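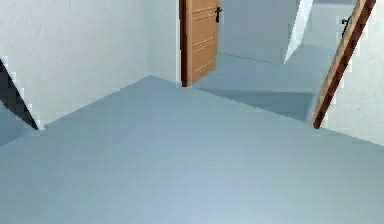
Durkine hall reopens bare while council argues over chairs

The community hall at Durkine will reopen in April with new walls, a new floor and nothing to sit on.

Councillors voted last night to go ahead with the opening after a two-hour debate on seating, which was the longest item on the agenda and ran well past the one on flood insurance. The hall's 26 remaining chairs were sent to the tip during the renovation. Staff had understood they were rubbish. Several members of the bridge club had understood they were chairs.

Replacing them was meant to be simple. The renovation budget had $2945 left over, and the facilities office asked for quotes in the spring. The cheapest, from the furniture supplier Flillard, would buy 22 stackable chairs with padded seats. The bridge club needs 24 on a normal night, and has told council in writing that it does not intend to draw lots.

Roel Boersma, who manages facilities for the council, told the meeting he could get to the full number by dropping the padding.

"I'm happy to order the hard ones," he said. "I'd just ask that somebody else be in the room when they arrive."

The club's president, Nathalie Verbeke, was in the public gallery and was invited to respond. She said her members had played on the old chairs since the hall had a coal heater, that the old chairs had been terrible, and that they had been terrible in a way people were used to. Asked if the club might bring its own seating for the first few weeks, she said the average age of the membership was a matter of record and so was the distance from the car park.

A motion to borrow chairs from the Declercq Street library was defeated when it emerged that the library had borrowed them from the hall.

The renovation itself drew almost no comment. Contractor Censide finished the job on time, an event Boersma's written report describes as "noted". The old panelling has gone, along with the stage curtains, the trophy cabinet and the serving hatch that had been painted shut for as long as anyone could remember. The trophies are in storage. One councillor asked whether the smell was also in storage and was told it had been dealt with at the plastering stage.

The colour scheme, which took up three meetings last year, passed without a murmur. Residents had been asked to choose between four whites. The winning white received 22 votes, the runner-up received 19, and a write-in campaign for yellow was ruled out of order. The yellow group has since asked to be consulted about the chairs.

There was a longer exchange over the question of tables, which had not been on the agenda and which Boersma asked the meeting not to raise. It was raised. The hall owns six folding tables, all of them in the council shed, and one of them folds without being asked. Verbeke said her members knew which one it was and sat visitors at it.

Council eventually agreed to three things. The hall will open as planned, with standing-room events only for the first fortnight. The facilities office will go back to Flillard and ask whether there is any give in the price on an order of 26. And the mayor's speech at the opening, previously listed at 25 minutes, will be shortened out of consideration for people's knees.

The line dancing group, which has never used the chairs and has complained for years about having to stack them, has offered to take all the vacant bookings. Its letter to council ran to a single paragraph and was described by the chair of the meeting as cheerful.

Bookings for the hall are open now through the council office, weekdays until 4:30 pm. The hire form still includes a box for the number of chairs required. Staff ask that it be left blank.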